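Vormachen statt programmieren? Na ja

Seit Juli darf ich bei Trallgate zuschauen, wie man einem Roboterarm per Fernsteuerung etwas beibringt. Gifty Acheampong sitzt an den Griffen, der Arm macht nach, die Software schreibt mit. Das Versprechen: Jeder kann das, Programmieren war gestern. Ich habe da meine Zweifel.

Für die erste Aufgabe waren 500 Durchgänge geplant, 460 blieben nach dem Aussortieren übrig. Elf davon durfte ich selbst steuern, drei waren brauchbar. Man unterschätzt, wie müde die Hände werden und wie schlampig man dann greift. Und genau das lernt die Maschine ja mit.
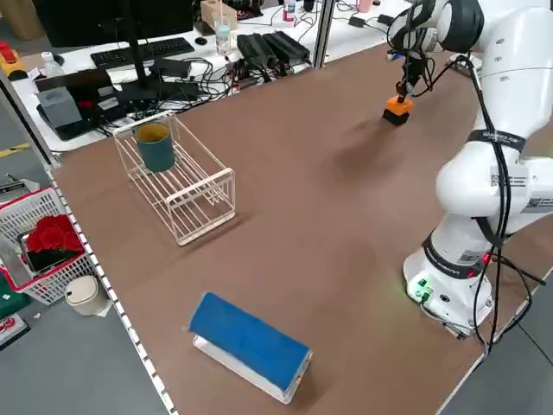
Was mich am meisten stört, ist die Sache mit der Übertragbarkeit. Adom Ayaaba meint, mit genug Vorführungen werde das Modell schon verstehen, was ein Becher ist. Mag sein. Aber ein dunkler Becher hinten in der Ecke eines weißen Drahtkorbs, auf einem großen braunen Tisch, der sonst fast frei ist: So sieht es bei mir in der Küche nie aus. Bei mir stehen da Töpfe, Gläser und das Sieb, alles übereinander. Ob die Daten dafür etwas taugen, konnte mir noch keiner sagen.

Nächsten Monat wollen sie den Korb verschieben und schauen, was passiert. Ich tippe auf nichts Gutes, schreibe es aber auf, falls ich falsch liege.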